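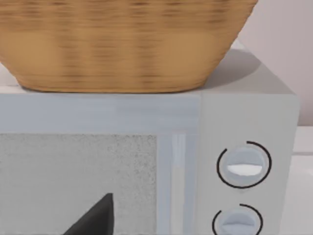 A wicker basket on top of a white microwave oven, computer rendering.

Hestimeo

Hestimeo is a family of low-power processors for machine learning in household appliances, designed by the chip company Neagu. It was announced in April and reached appliance makers in December 2018. The design is best known for running small neural networks entirely on the device, with no connection to a remote server, and for doing so on a remarkably small power budget.

History

Work on the processor began under the code name Ploser, led by the engineer Macarena Leiva. Her group had been buying general-purpose microcontrollers and found that most of their energy went into moving numbers between memory and the arithmetic units. Leiva's answer was delightfully simple: put a little memory beside every arithmetic unit and leave the data where it is. The first Ploser test chip had 16 such units. It was slow, and a fault in its clock circuit meant it had to be restarted by hand, but it could recognize a spoken word while drawing less power than the indicator light on its own test board.

The name Hestimeo was adopted for the production version. Some early manuals still use the older name, and the two are often mixed up in online discussions.

Architecture

The production chip has 100 arithmetic units arranged in a grid, each with its own block of memory. Neighbouring units pass results directly to one another, so a network layer can flow across the grid like water through a row of locks - a lovely thing to watch in the simulator that comes with the development kit. Weights are stored as eight-bit whole numbers. A separate control core handles buttons, displays and timers, and can switch off any part of the grid that has no work to do.

Software

Programs are prepared with Uvitz, a compiler written by the same team. Uvitz takes a trained network, trims it to fit the available memory and reports how much accuracy has been lost along the way. Its library included 18 ready-made networks at release, covering tasks such as voice commands, motor fault detection and weight estimation. Users can also write their own layers, although the documentation for this is thin.

Reception

An initial run of 1,000 development boards sold out. Hobbyists took to the chip with great energy, building everything from talking kettles to a bird call identifier that ran on a single coin cell. Reviewers praised the low power draw and the clear error messages in Uvitz. Criticism centred on the small memory, which rules out most image networks, and on the lack of a debugger for the grid.

See also

Embedded system
Neural network compiler
Microcontroller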